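Looking After a Wooden Worktop or Bench

I love a wooden top. I've had one in the kitchen and one in the back workshop for years, and most of what goes wrong with them can be put right on a Friday evening with a cloth and a bit of patience. These are the things I do, in no special order, with a few that I learned by making a mess of it first!

Everyday wiping

Warm water, a drop of washing-up liquid, and a cloth you've wrung out properly. Go with the grain, then straight over again with a dry tea towel. Standing water is the real enemy, especially round the sink and under the washing-up rack, where a puddle can sit all night without anyone spotting it. Skip the scouring pads and skip the bleach sprays too (I ruined a lovely patch of beech with one of those, and it went a horrible chalky grey).

Stuck-on dough or porridge comes off beautifully with an old plastic bank card. Lay a damp cloth over it for a few minutes first and it'll practically slide away.

Rings and marks

White rings are usually in the finish and haven't got down to the wood. Try a dab of ordinary oil on a soft cloth, rub gently in circles, leave it for an hour and buff. It sounds far too easy, but do try it before you reach for anything stronger.

Black rings are tougher. Those come from a wet tin or an iron pan left standing, and they go deeper. Half a lemon and some fine salt will shift a young one on an oiled top. Rinse it well and let it dry right through, then oil the spot again. An old one will need sanding.
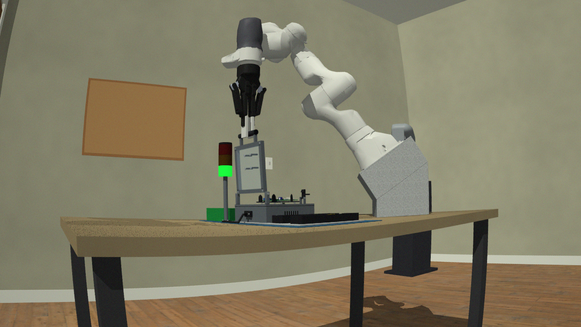

Sanding without tears

You don't need a machine for small jobs. Wrap your paper round a cork block and work along the grain, never across it. I start with a medium grit and finish on 400, which leaves a surface so silky you'll keep going back to stroke it. Feather the edges out a good hand's width past the mark, or you'll end up with a dip that catches the light every morning.

Wipe all the dust off before you oil. A barely damp cloth, then a dry one, then leave it alone while you have a cup of tea.

Oiling

Thin coats! I can't say this often enough. My first go was one great thick coat of Jesley worktop oil, and it stayed sticky for a week and collected every crumb in the house. The oil was fine, I'd just poured it on like gravy. Now I put on 4 thin coats for a newly sanded top, wiping off whatever hasn't soaked in after twenty minutes, and leave each one overnight.

For topping up, one coat every few months does it. Flick some water on: if it beads, you're all right, and if it soaks in and goes dark, get the oil out.

One serious bit. Oily rags can heat up by themselves and catch fire if they're bundled in a bin. Spread them flat outdoors to dry, or soak them in water before you throw them away.

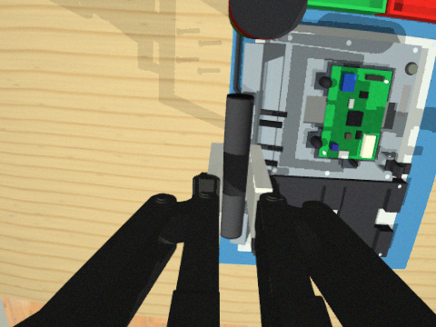
Finish with a little wax if you like a soft sheen. I'm very fond of the Onala beeswax in the flat tin, and it smells wonderful. Keep wax off any part where hot pans go down, as it marks in seconds.

Scratches and dents

A dent isn't a disaster. Put a damp cotton cloth over it and touch it with the tip of a warm iron for a few seconds, and the squashed fibres swell back up. Repeat until it's level. It works best on bare or oiled wood, so don't try it on varnish, which can turn cloudy.

Scratches I mostly leave. My workshop bench has 1881 cut into one leg and more nicks than I could ever sand out, and I wouldn't swap it for a new one.

Saving the surface in the first place

Put something down before you start. A mat under the messy jobs saves hours of rubbing later, and shallow trays keep screws and sticky pots off the wood altogether.

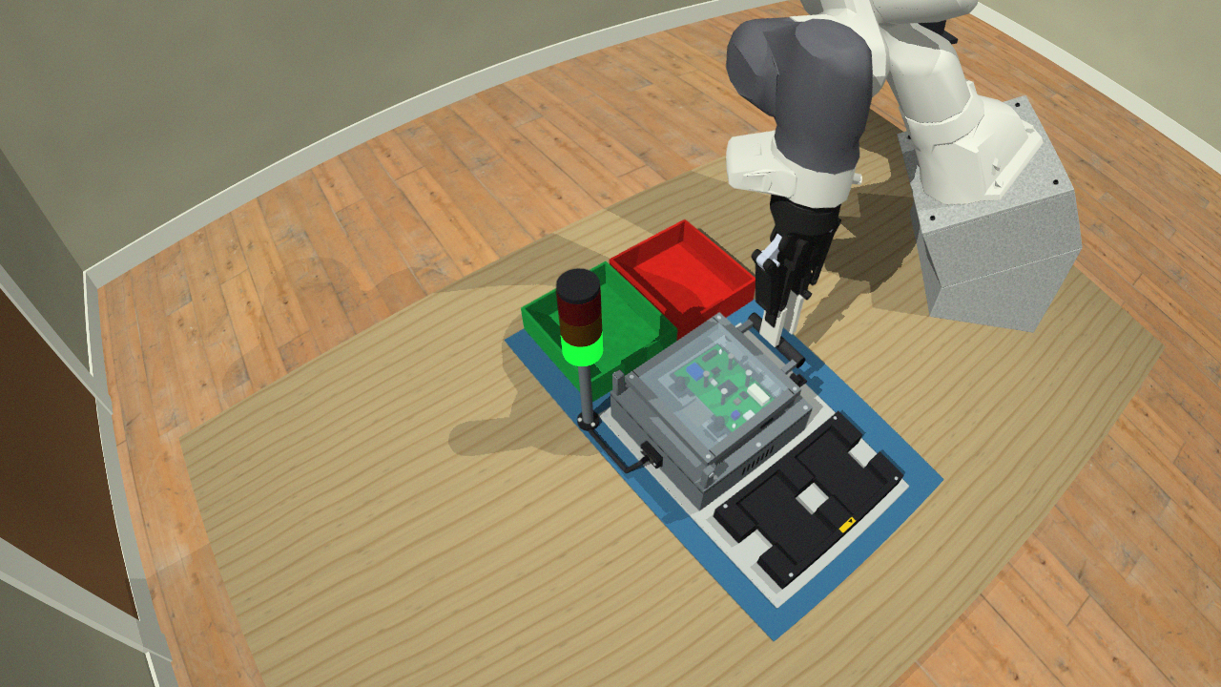 Blue mat down, with a green bin and a red one towards the back.

Lift your mat now and then and let the wood breathe. Damp creeps underneath, and a mat left in one spot all summer can leave a pale patch the exact shape of itself. Check the underside for grit as well, and give it a good shake out of the back door.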